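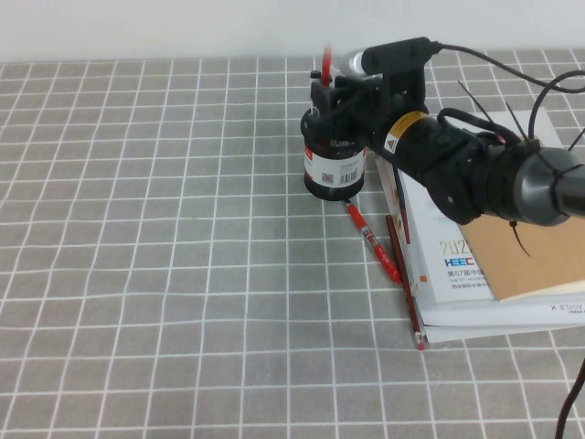
Gravness tablecloth in gray, with a red pen in a black container.

Skaltex Gravness grid tablecloth review: a decent cloth with a big idea about itself

Posted 1 March 2026

I don't usually get excited about tablecloths, and the product page for this one didn't help. Skaltex sells the Gravness as a "workday table cover," meaning a tablecloth you're supposed to leave on while you write, read and sort your papers. The Itum store had 845 ratings for it when I ordered mine in November, most of them glowing and most of them one line long. "Looks great!" Fine. I wanted to know if I could stand to write on it.

The pattern

It's gray with thin white lines that make small squares. That's the whole design, and I'll give it this much, it goes well with a plain wall. The page says the grid "helps you keep things straight." I have my doubts. My books end up at whatever angle I put them down, and pens go where pens go. If you already line things up, you'll line them up on this. If you don't, a cloth won't fix you.

What the grid does do is show you when the cloth itself is crooked. One tug on a corner and the lines stop matching the edge of the table, and then I have to get up and pull it straight. A plain cloth hides that. I fixed mine more often in the first week than I ever fixed the old Kwiatkowski cloth it replaced, which was plain blue and asked nothing of me.

In strong light

The page calls the gray "rich." It depends where you put the table. With bright light on it, the color goes pale and the squares get hard to pick out. I sit by a window, so I get the washed-out version for a good part of the morning. It doesn't bother me much, but anyone buying this to match gray chairs should ask for a swatch first.
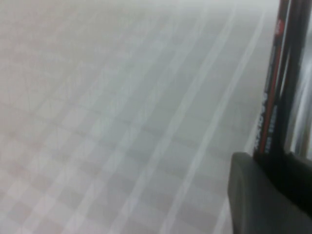 Writing on it

Here I expected trouble and got a little. A single sheet of paper right on the cloth is no good. The pen tip pushes in and my handwriting, already poor, gets worse. Put a notebook under the sheet and the problem is gone, but then I'm writing on a notebook, and I could have done that on a bare table.

Pens don't roll as far as they do on bare wood, which I liked. Red ink is my worry. I mark things up in red all day and I'm careless about caps, and the care tag has one useless line about stains: "treat promptly." With what? I'd feel better with a darker color, and there isn't one in this size.

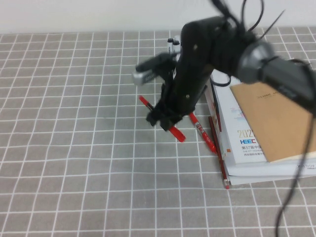

I also keep books on the table, and a stack holds the cloth down better than the clips that came in the package. The clips are bad. They slid off my table edge on the first day and they've been in a drawer ever since. If you don't keep anything heavy on your table, plan on buying better ones.

Washing

The tag promises the lines will stay white for "up to 10 washes" — a strange thing to brag about. What happens at wash 11? I've done three so far and can't see a change. It came out of the machine badly creased, though, and creases across a grid look worse than creases on a plain cloth. I ironed it once and won't be doing that again.

Would I buy it again?

Maybe, on sale. It's a nice-looking cloth and I haven't taken it off the table, so I can't claim to hate it. But "workday table cover" is a fancy name for a tablecloth, and the price goes up with the name. The plain Skaltex cloths cost less and come in more colors. Get the Gravness if you like the squares, and throw out the clips.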